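August 2023

The heat broke overnight, thank goodness, and I woke up at six with the window open and the curtain blowing across my face. I lay there a good while listening to the rain in the gutter and thinking about the tomatoes, which have split again, every one of the big ones on the south side. Mother always said you pick them the evening before a storm, and I remember that faithfully each year the morning after.

So it was a sauce day. I had two baskets to get through, and I stood at the sink slipping skins off until my fingers were all wrinkled (I do love that job, I know it's peculiar). I put in the last of the July garlic, a whole fistful of basil, and more olive oil than the recipe wants. By noon the windows were steamed up and the house smelled so good that the mailman said something about it through the screen door! I sent him off with a jar, still warm, wrapped in a dish towel I will probably never see again.

Aishwarya Fernandes called after lunch and we talked for well over an hour. She has finally decided on the train to Vornmont in place of driving, and I'm so glad, because that mountain road frightens me even as a passenger. She wants me to come along for the second week. I said I'd think about it, but I had my suitcase down from the closet before the kettle boiled, so I suppose I've thought.

Caught up on my pasting this evening too, with the glue stick that dries out if you so much as look at it.

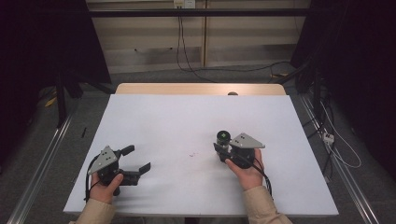
Both hands on the white board, August.

Supper was the sauce, naturally, over the wide noodles, with a heel of bread to clean the bowl. Twenty jars are cooling on the counter now and I keep hearing the lids pop from the other room. Three haven't gone yet. I'll check those in the morning and put them in the refrigerator if they're still sulking, and I must call the station about seats.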